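Rulterley guesthouse swaps out its bathroom extras

RULTERLEY – Guests at the Nastgate guesthouse will find fewer throwaways by the sink this February. Owner Tiziana Ferri has cut the old welcome basket and gone to a plain tray by the basin, soap dish, folded cloths, a few small toiletries. Anything else is at the front desk, just ask.

The 15 rooms went through 600 of the little shampoo bottles over the winter, Ferri said, most of them opened once and left half full on the counter.

"You'd pick them up, rinse them, bin them. Every morning," she said. "I got tired of it."

Housekeeping lead Delali Wumbei had the first rooms changed over by 6 a.m. and the rest done before checkout. Counters wiped down, faucets polished, drains cleared. The marble takes the longest, she said, soap dries on it and you dont see it until the light comes in. 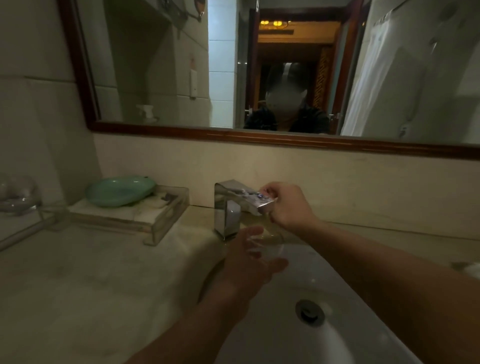 Wumbei also wants the single-use packets gone by summer but Ferri isnt sure. Some guests travel with nothing and expect them. There are 300 still in the store room and those will get used up first.

Room rates stay the same. Botond Nyitrai, who runs the smaller Ruggiero house across the street, said he is watching to see how it goes before he orders any trays of his own – "maybe after Easter."

Comments on the change can be left at the Nastgate desk untill the end of the month.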